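Gollosari – Contos e Crônicas
Início | Contos | Arquivo | Sobre | Contato

Última atualização: terça-feira, 20 de fevereiro

A garra do Vikon

A caixa chegou na hora do almoço. Dentro vinha o kit Vikon: uma garra de mão, um cabo e um folheto de 22 páginas que prometia ensinar qualquer tarefa doméstica a um braço mecânico. A loja Qaisi dava 7 dias para devolver. Minha irmã leu o preço, 186 por mês, e foi lavar a louça.

O folheto pedia uma tarefa simples, repetida com calma. Escolhi as varetas e o cesto. Estendi a toalha xadrez na mesa da cozinha e comecei.

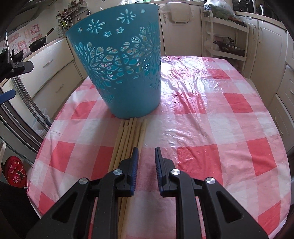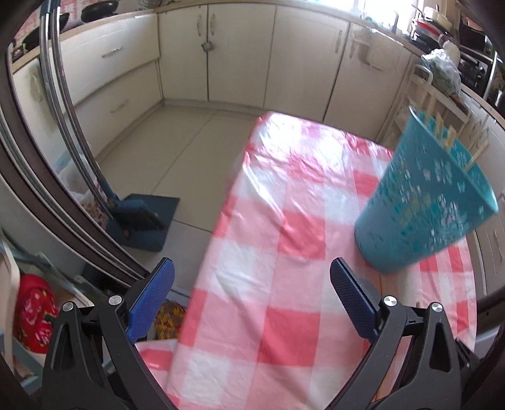 Na primeira tarde apertei demais. Na segunda aprendi a fechar os dedos devagar, como se pega um ovo. O programa, chamado Clerner, dava nota a cada tentativa, e a nota quase sempre era 2. Minha irmã perguntou se era de 2 a 5 ou de 2 a 100. O folheto não dizia.

– Você sabe fazer isso com a mão – ela disse.

– Sei.

– Então quem está aprendendo?

Continuei até escurecer. No fim da semana a nota subiu um pouco, e eu já pegava a xícara de café abrindo primeiro o polegar e o indicador, bem retos, e esperando antes de fechar. Ela reparou e não falou nada.

O prazo acabou e não devolvi o kit. O braço mecânico é vendido à parte. Entregam em abril.

Este site usa cookies para melhorar a sua navegação. Ao continuar, você concorda com a nossa política de privacidade.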